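Forums > Home Systems > Water Heating > Recirculation loop losing temperature overnight

rdhillon_w
House in Wandville, two floors, 50-gallon gas heater in the basement. The recirculation loop is 105 feet of 3/4 copper, insulated except where it passes through the joists. Pump is an Ernitz on a timer. Return temperature at 6 a.m. reads 106 F, with the heater set to 125. I expected a drop of ten degrees at most. The check valve was replaced in November and the drop was the same before and after.

castville_pipes
Is the pump on continuously at that hour, or does it start at six? A reading taken in the first few minutes only tells you the temperature of water that sat in the pipe.

rdhillon_w
Starts at 5:30. The reading is stable by 5:50.

Arif Liyanage
Then it's flow rate. At low flow the water spends longer in the pipe and gives up more heat per pass. Open the balancing valve a quarter turn and log it again. I would leave the insulation alone for now.

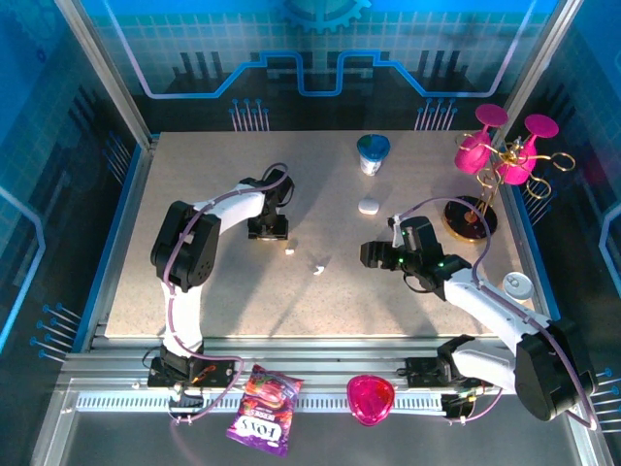
castville_pipes disagrees with the valve advice. Bare copper through joists loses several times what covered pipe does, and more flow just moves the same loss into the gas bill. Insulate first, then balance.

Arif Liyanage
The loss per hour goes up slightly with flow, yes. The question was about return temperature. Those are two separate problems and she asked about one of them.

k_brandt
What is the bare length in total? If it's six feet you are both arguing over nothing.

rdhillon_w
Measured it tonight. 22 feet, more than I thought. I also opened the valve a quarter turn. Return is now 111 F.

castville_pipes
22 feet is worth covering. Use the 1 inch wall foam if it fits the holes, 1/2 inch if it doesn't. Tape the seams.

rdhillon_w
Holes are tight, so 1/2 inch. Will post the return temperature once it's on.

Rekha Dhillon (rdhillon_w)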